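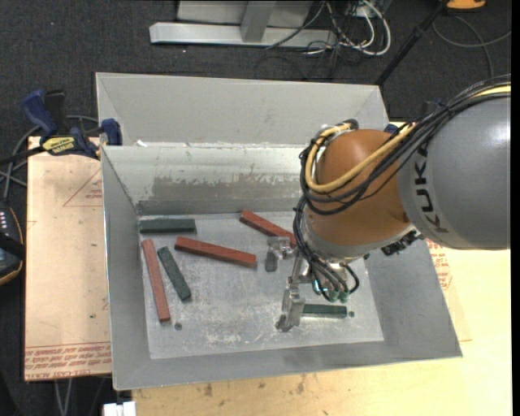
Telon bin-picking kit, loaner, notes for July

Second afternoon with it. Cell is the KUKA, the grey metal bin, and the mixed red and green blocks. Bin still held with the bar clamps. Wumidari's quote calls this "ready in 2 hours." We were at 7 before the first pick I'd count, and most of that went on getting the kit to accept our tool offset. The manual has the sign wrong on one axis. Wrote to support, got a link to the same manual.

What I wanted to know: blocks lying close to a wall. Sales sheet says the planner "handles walls natively." Out of 63 tries on wall blocks it skipped a lot without logging why. A skip doesn't show up as a failure in their report, so the success number on the dashboard looks great. Don't quote that number to anyone. I'm keeping my own tally in the paper log.

Middle of the floor is fine. Long blocks at an angle are fine too, mostly. Color sorting I have no complaint about, but two colors is no test.

Finger clearance bothers me more. We have one finger low beside the end of a block and the other well up, and the planner seems happy with poses I'd never teach by hand. Watch the hoses when the wrist turns.

Price: 2,000 a month after the loan, support extra. The old Leka script did almost 7 picks a minute on this same bin and cost us nothing but evenings. Posgate want a yes or no before they'll ship their own unit for comparison. I say no yes until we see the skip log.

To do
Ask Telon for raw logs, skips included
Rerun wall blocks, green only, then red only
Fix the offset note in the cell binder
Check clamps before each run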